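Vurnmont Town FC — Matchday Questions

We get a lovely number of emails from people coming to their first game with us, and a fair few from people who haven't been for years and want to know what's changed. We've gathered up the ones that come round most often. If yours isn't covered, drop the club office a line and we'll do our best to get back to you before the weekend.

Where do you play?

Our home is the Koltgate Ground, at the bottom of Mill Lane, and it has been for as long as most of us can remember. If you're using a satnav it may try to send you up the back road behind the allotments. Please ignore it and carry on to the second roundabout, where you'll see the floodlights.

How many people does it hold?

The capacity is 2,000, with seats for a good few in the main stand and standing room on the other three sides. Our best league crowd last season was 1,038, for the derby, and it was a cracking afternoon even though we lost it in the last minute. You'll very rarely have trouble getting in, but for derbies and cup ties it's worth buying ahead.

Can I pay on the gate?

Yes, by cash or card. The turnstiles open at half past one for a three o'clock kick-off, and at quarter past six for evening games. There's usually a bit of a queue in the last ten minutes, so do try to come a little early if you don't want to miss the start.

How much is a season ticket?

An adult season ticket is £55 if you buy it before the end of May, and it goes up after that. It covers every home league match but not the cups, which catches people out every year (sorry!). Under-12s come in free with a paying adult, and you don't need to book them in beforehand.

Do you separate home and away supporters?

Not for most league games. People swap ends at half-time here, as they always have, and away fans are very welcome in the clubhouse before and after. For one or two bigger fixtures the league asks us to keep the far end for visitors, and we'll put that on the website during the week before.

Is there anything to eat?

There is! The tea hut by the corner flag does pies, chips, soup in the colder months and a very decent bacon roll, and the small kiosk under the main stand sells sweets, crisps and hot drinks.

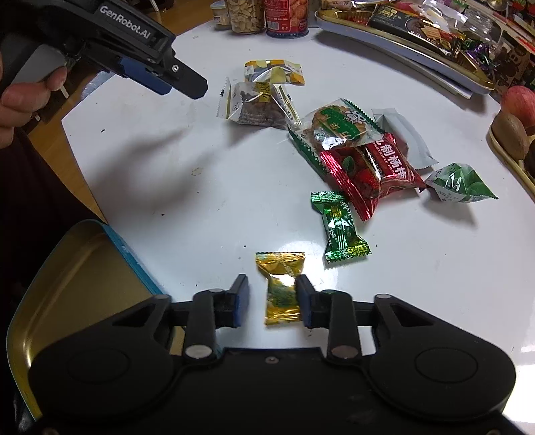

You're welcome to bring your own food as well, though we do ask that you leave glass bottles and cans at home. The tea hut stays open until ten minutes into the second half — after that you'll need to pop across to the clubhouse.

How do I get there by bus?

The number 33 stops at the top of Mill Lane and it's a gentle five-minute walk down from there. The last one back leaves at twenty to eleven, so you'll be fine after an evening match unless it goes to penalties.

What happens if the game is called off?

If the pitch is in doubt we'll have it inspected in the morning and post the decision on the website as soon as the referee has made up their mind. Tickets bought in advance will be good for the rearranged date, or you can ask the office for a refund.

Can I bring my dog?

Of course, as long as it's on a lead and stays out of the seated area. There's a water bowl by the turnstiles.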